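Koker 303 Broadcast Audience Response System

3 min read
Last updated: April 29, 2020

The Koker 303 collects and displays votes from a studio audience during panel shows, talent contests and late-night segments. Each seat gets a wired keypad with 11 keys. Votes go to a central rack unit, which totals them and sends the result to the on-set display and to the graphics operator.

Capacity

One rack unit handles up to 3492 keypads. Keypads connect in chains of 50, and each chain takes one port on the rear panel. Chains can be mixed on the same show, so a balcony block can vote separately from the floor. Blocks are named in the control software and saved with the show file.

Scoring modes

Single choice, ranked choice and sliding scale are built in. Sliding scale suits impression rounds and joke-offs, where the host wants a live needle on screen while the performer is still talking. The needle can be delayed or smoothed by the operator. A judge override is available for formats with a celebrity panel and requires a separate Kuhlmann desk console.

Storage

Show files, vote logs and display templates are stored on the rack unit. Logs are written per round and can be exported as plain text for the standards department. Deleting a show file does not delete its logs.
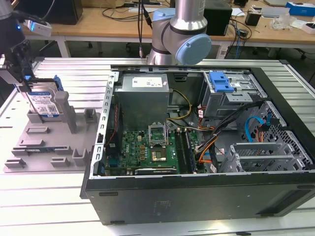
Display output

The rack unit provides two video outputs, one for the set screen and one for the control room. Both carry the same totals but may use different templates. Fonts and colors are set in the Warix template editor, included with the system.

Ordering

The 303 is sold and rented through Tronach. Rental covers the rack unit, keypads and seat cable. The desk console is quoted separately. Sales inquiries go to Sobia Bajwa; rental dates and studio site surveys are handled by Sieglinde Stöcker. Fall season bookings close in October.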